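February, late

Inclusion network year-end figures went in at 16:30. I have been co-lead at Tekwood for two terms now and this is the first return I would be content to have audited. Notes while it is fresh.

Membership of the network stands where it should. The survey went to 2000 staff across both sites and the response was better than last year's, mainly through moving it off the intranet and onto a plain web form that works on the shop floor terminals. The old form timed out after 7 minutes. People on the line were losing their answers halfway through and, quite reasonably, not starting again.

The question on gender identity was reworded. Previous wording had three options and a box marked "other". New wording has a free text field and a "prefer not to say", and the two are reported separately. Wurnia, who processed the data under contract, wanted to merge them for small groups. I refused for the headline table and agreed for the site tables, where any cell under 13 is suppressed. Deming Jiang checked the suppression and found one row where the hidden value could be worked out by subtraction from the total. Fixed by suppressing a second cell in the same row.

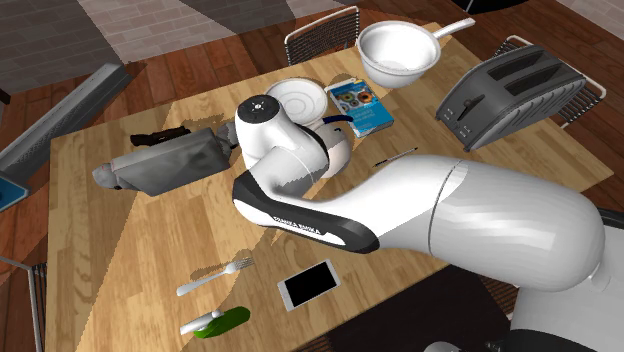
Name changes in the HR system

Still the largest open item. A change of first name currently has to be entered in the payroll record, the badge system, the mail directory and the training log. Only the first two talk to each other. A colleague at the Verkby site changed her name in the autumn and was still getting safety certificates in the old one last month. She was polite about it. I was less so in the ticket.

IT have now agreed that the directory becomes the master and the others read from it overnight. The training log is the hard one, being run by an outside supplier, and their export uses the name as part of the key. I have asked for the staff number to be used in its place. Reply expected in March.

Interim measure: a single form to one mailbox, with a target of 30 days for all four systems. It should be far shorter, but I would sooner publish a number we can meet.

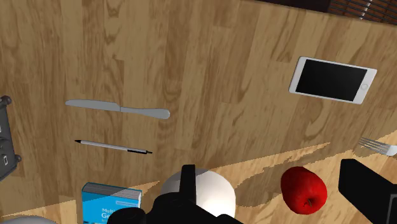 The mentoring scheme carries on as before, with one change. Pairs will be made across departments only, after two cases where the mentor ended up sitting on the other person's grading panel. Sulemana has offered two speakers for the spring session on partner benefits. I accepted one and asked for the second slot to be left open for questions, as the last session overran and the pension part was dropped.

On pensions, the scheme booklet still says "husband or wife" on two pages. The rules themselves were amended years ago and the booklet was not. Legal say a reprint is not planned, so I have drafted an insert and a corrected file for the website.

Deming wants to hand over the data side by summer. Need a written procedure before then - the suppression check lives entirely in his spreadsheet and his head. I have put an hour aside tomorrow morning to sit with him and go through it line by line.

Home by 19:00. Did not open the laptop again.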